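I caught Lyle Thibodeaux on a Sunday morning in Mirkberg, coffee already poured, and we got onto shelves before I'd even sat down. He's fitted out 42 small kitchens and rental suites around here (he keeps a list in a scribbler), and he has opinions on every centimetre of a benchtop.

"People buy the rack first and measure later," he told me. "Then it sits up against the kettle and they phone me, all grumpy."

His favourite fix is the two-tier wire shelf, the white kind you can stand anywhere. He likes it because the mugs you grab every day get a level to themselves and the light still comes through the sides, so a small room doesn't feel boxed in. He paid $26 for his last one at the Mallbridge hardware store and reckons that's plenty.

I asked what he puts on it. "As little as I can get away with!" he said, laughing. "A cup, maybe two. Plates go underneath, because they're heavy and I'm clumsy."

Then he got going on wood, and I could hardly keep up with my notes. He loves a pale top with lots of figure in it, the long wavy lines and those nested ovals, and he can't stand it when folks cover the whole thing with a plastic cloth.

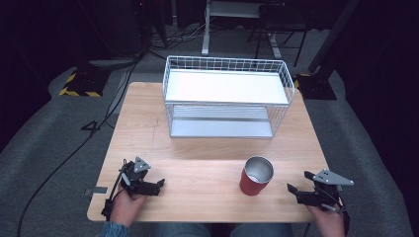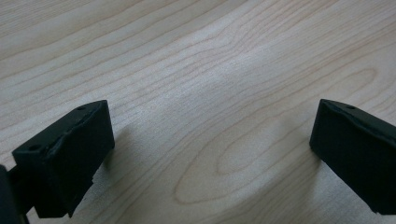
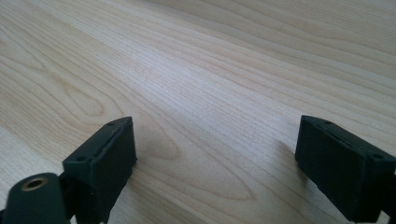 Pale wood grain, and plenty of it to look at.

Westerberg, who shares the workshop, reckons Lyle is far too soft on light-coloured tops and that anyone with kids and a beet salad should go darker, or at least keep a stack of coasters handy. Lyle had clearly heard this before.

"Wipe it when you spill," he said. "Damp cloth, then a dry one, along the grain. I've got one that's had 2,000 suppers on it and it's fine."

I wanted to know about red wine. He made a face and topped up my coffee.

We finished up talking about cups, of all things. He'd sooner have one bright one he can find half asleep at six in the morning than a matching set of anything, and he gave his own matching set to his sister in November. She's asked him for a shelf to put them on.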